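4 Erprobung des Tischsystems Zukum

4.1 Aufbau und Aufgabe

Untersucht wurde der zweiarmige Bausatz Zukum, den der Anbieter Bouchard mit Schiene, Verkabelung und Steuerungssoftware ausliefert. Geprüft werden sollte, ob sich das System ohne bauliche Änderungen für das Abheften technischer Zeichnungen eignet. Anders als bei starren Werkstücken gibt die Mappe beim Greifen nach, und das Papier wölbt sich je nach Griffpunkt unterschiedlich stark. Beide Arme werden deshalb zusätzlich über Kameras am Handgelenk beobachtet, deren Bilder zusammen mit den Gelenkwinkeln aufgezeichnet werden. 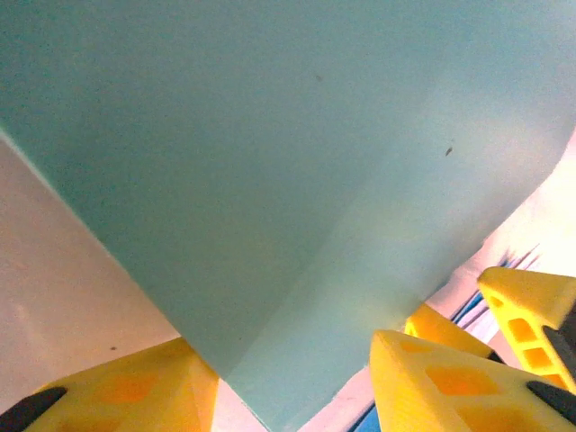
Die Auswertung stützt sich auf 1509 Durchläufe, die im August am Standort Gistdale aufgenommen wurden. Ein Durchlauf galt als gültig, wenn die Aufzeichnung aller Kameras vollständig vorlag. Abgebrochene Versuche blieben im Datensatz — sie wurden gesondert gekennzeichnet und gehen in die Erfolgsquote als Fehlversuche ein. Die Greifkraft wurde auf der Werkseinstellung belassen, ebenso die Geschwindigkeit der Handgelenke. Gearbeitet wurde mit bedruckten Blättern, weil leere Bögen die Lage im Kamerabild schlechter erkennen lassen.
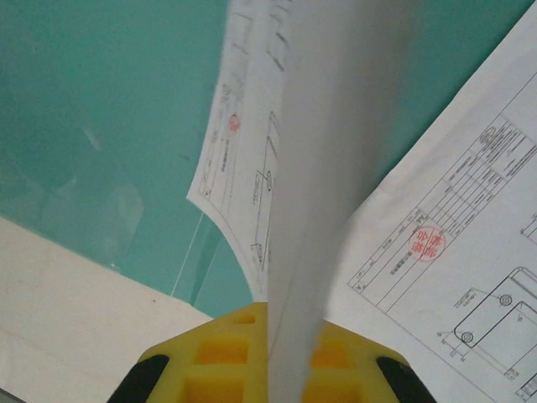
Drarkgate wandte in einer Stellungnahme zum Vorabdruck ein, die Werkseinstellung sei für dünnes Papier zu hoch angesetzt; wer den Bausatz für Dokumente einsetze, müsse die Kraftbegrenzung vor dem ersten Lauf anpassen, sonst messe man vor allem die Voreinstellung. Der Einwand ist berechtigt. Für den Vergleich mit anderen Angeboten erschien uns der Lieferzustand dennoch als die geeignetere Grundlage, da ihn jeder Käufer vorfindet.

4.2 Anordnung der Arme

Die Arme sitzen auf einer gemeinsamen Schiene an der Vorderkante der Arbeitsfläche. Der Abstand der Sockel lässt sich verändern, wurde nach der Kalibrierung aber nicht mehr verstellt. Die Mappe wurde von Hand eingelegt, ohne Anschlag und ohne Markierung auf dem Tisch.
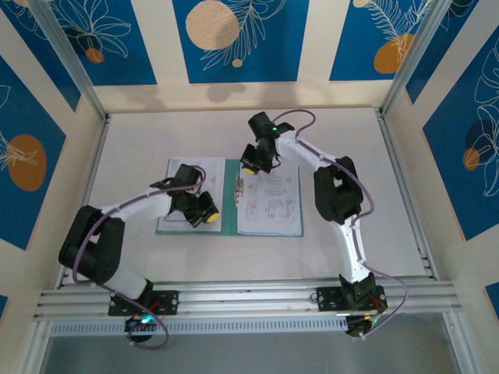
Abb. 2: Zweiarmiger Aufbau mit geöffneter Ringmappe.

Kollisionen zwischen den Armen traten vor allem dann auf, wenn beide Greifer gleichzeitig zur Mappenmitte fuhren. Die Software erkennt solche Fälle und hält an, setzt den Ablauf jedoch nicht selbsttätig fort. Im Handbuch fehlt dazu ein Hinweis. Eine schräg liegende Mappe verlangt außerdem, dass die Handgelenke stärker nachgeführt werden als bei paralleler Lage. 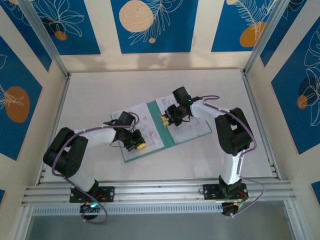
Abb. 3: Mappe in gedrehter Lage, Greifer über beiden Hälften.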